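3. Materials and Methods

3.1 Meat and brines

Bone-in pork shoulders were bought in August from one processor in Hirnavcombe. All 87 shoulders came from the same kill week and were held under refrigeration until use. Skin was removed and the fat cap was trimmed to an even thickness. Shoulders with torn muscle or broken bone ends were set aside and are not part of the count.

Each shoulder was given a number and assigned by drawing lots to one of two treatments. The first was a plain salt brine. The second was the same brine with brown sugar and crushed black pepper added. Both brines were made in one batch, brought to a boil to dissolve the salt, and chilled overnight before the meat went in. We did not inject any of the meat. Shoulders were turned once during brining and rinsed under cold tap water at the end.

After rinsing, the surface was dried by hand with cloth towels and the meat was left uncovered on racks in the cold room until the next morning. Earlier work on smoked pork has often left this step out of the written method or given it a single line. We found in our own pilot cooks that the state of the surface when the meat goes on the smoker had a clear effect on bark color, so the drying step was kept the same for every shoulder. 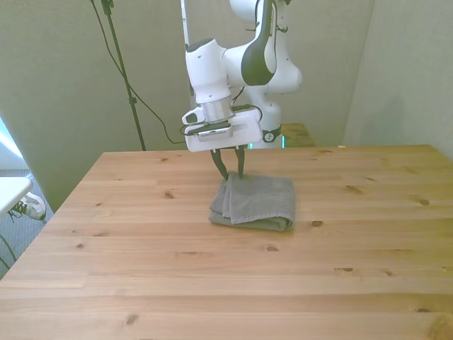 Figure 1. White robotic arm with gripper at the pine table.

3.2 Smoking

All cooks were done in two Enus ceramic cookers set side by side under an open roof. Lump charcoal was used as the main fuel, with split oak added at the start and again when the first pieces had burned through. The grill was brought up to temperature and held there until the smoke ran thin and pale before any meat was loaded. A drip pan with no water in it was placed under the grate.

Lids stayed closed except for probe checks. A probe was placed in the thickest part of each shoulder, clear of the bone. Shoulders were taken off when the probe slid in and out with little resistance, and the final internal temperature was written down at that point. We chose feel over a fixed temperature as the end point because that is how most cooks work, and because shoulders of the same weight often stall for different lengths of time.

No spritz or mop was used. Wrapping was tested in a separate set of cooks and will be reported elsewhere.

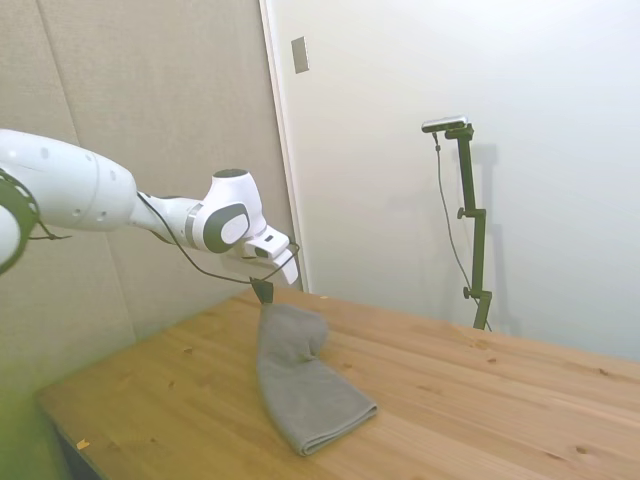 Once off the smoker, each shoulder was rested in an insulated box with the lid shut. Resting time was the same for both treatments. The bone was then pulled and weighed, and the meat was separated by hand into bark, outer meat, and inner meat. Loose fat was weighed apart from the rest. Yield was worked out as cooked boneless weight over raw trimmed weight.

Total logged cooking time for the whole study was 561 hours. Temperature inside each cooker was recorded at grate level with a Niltance logger, and the record was checked after every cook for gaps. Two cooks had short gaps caused by low batteries. We kept both in the data set, as the hand readings taken during those gaps were in line with the logger before and after.

3.3 Tasting

Tasters were recruited by Ama Ayaaba through a cooking class and had no training in sensory work. Samples of inner meat and bark were served warm in plain cups with a code on the lid. Each taster scored saltiness, smoke, tenderness, and overall liking on a line scale, and drank water and ate a plain cracker between cups. Serving order was changed from one taster to the next. The full set came to 4000 scored cups.
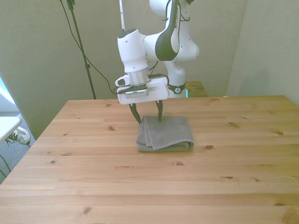 Figure 2. Robotic arm above the table, black gripper fingers apart.

Tasters were not told what the treatments were. They were told only that the meat was smoked pork and that it might contain pepper. Scores from any taster who missed more than one session were dropped before the analysis. Comments written on the score sheets were typed up and grouped by subject, such as dry, sweet, or too much smoke.

3.4 Surface drying and bark color

Bark color was read with a hand-held meter at set points on the fat side and the lean side, before the meat was pulled. The method follows the one given by Wilczyńska for cured sausage, with more points added to allow for the uneven surface of a shoulder.
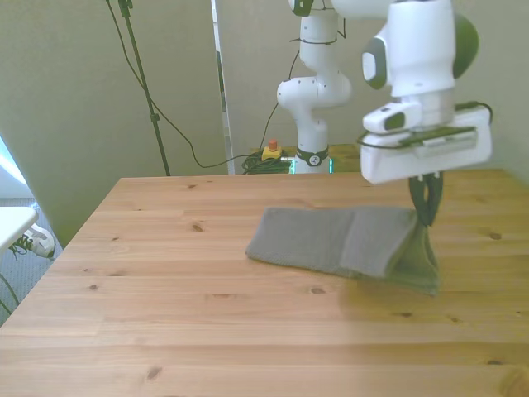

Drying was done before the cold-room step, with one clean towel for each shoulder. The towel was pressed flat against the meat and lifted, with no wiping, as wiping pulled off pepper in the second treatment. Folding affects how well this works. A gray knit cloth folded into a long, flat rectangle, as on the table in the picture, has a visible step where one layer is folded over another, and a step of that kind presses harder along one line than on the rest of the surface. In the pilot cooks this left a pale stripe on the bark. For the main study, towels were opened out and used in a single layer, and the color points were kept clear of the edges of the shoulder. Used towels were weighed in a sealed bag, and the gain in weight was taken as the water removed.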